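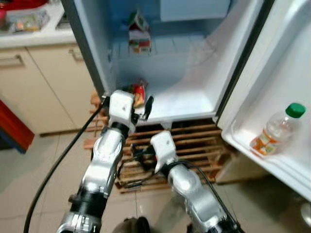
Publikationen > Tastudico > Band 7 > Datenerhebung

3.2 Erhebung der Demonstrationen

Die Demonstrationen für die Aufgabenklasse »Kühlgut umräumen« wurden in der Versuchsküche Melldale durch Teleoperation eines zweiarmigen Systems gewonnen. Eine Episode beginnt mit der Freigabe der Arme durch die Bedienperson und endet mit dem Rückzug beider Greifer aus dem Arbeitsraum. Aufgezeichnet werden die Kopfkamera, die Gelenkwinkel und die Öffnungsweite der Greifer. Das Gerät steht auf einer Lattenpalette aus Holz, der Boden des Innenraums liegt damit über dem Niveau der Fliesen; die Höhe der vorderen Kante geht als Parameter in die Episodenbeschreibung ein. Als Zielobjekt dient eine kleine rot-gelbe Snackpackung am linken Rand des unteren Fachs, die aus Sicht der Kopfkamera teilweise vom linken Greifer verdeckt wird (Abb. 4). Solche Verdeckungen wurden nicht aus dem Datensatz entfernt, da sie auch bei autonomer Ausführung zu erwarten sind.

Insgesamt liegen 486 Episoden vor, verteilt auf 27 Anfangskonfigurationen. Eine Konfiguration legt die Position des Zielobjekts, die Belegung der übrigen Ablagen und den Öffnungswinkel der Tür fest. Die Bedienung übernahmen fünf Personen, die zuvor an der Anlage eingewiesen worden waren. Die Reihenfolge der Konfigurationen wurde je Person neu ausgelost -- Übungseffekte sollten sich nicht systematisch auf einzelne Objektlagen niederschlagen.
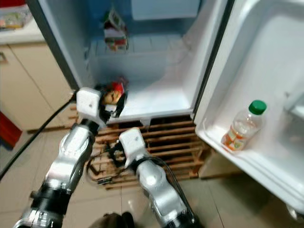
Abb. 4: Griff in das untere Fach mit dem linken Arm. Der rechte Greifer befindet sich tiefer als der linke.

Die Segmentierung der Episoden erfolgte in zwei Durchgängen. Zunächst wurden Phasengrenzen aus der Greiferöffnung und der Geschwindigkeit des Handgelenks vorgeschlagen, anschließend prüften Shabalala und Zaugg die Vorschläge unabhängig voneinander mit dem Annotationswerkzeug Junico. Unterschieden werden sieben Phasen, von der Annäherung bis zum Rückzug. Abweichende Phasengrenzen wurden gemeinsam gesichtet und auf einen Wert festgelegt.

Episoden mit abgebrochenem Griff verbleiben im Datensatz und tragen eine eigene Kennung. Für das Training der Basisstrategie werden sie ausgeschlossen, für die Fehlererkennung (Abschnitt 4.3) dagegen verwendet. Die Stellung des zweiten Arms wird durchgehend mitgeführt, auch wenn dieser keine Teilaufgabe hat -- ohne diese Werte lernte das Modell in Vorversuchen eine Ruhelage, die mit der Türbewegung kollidierte.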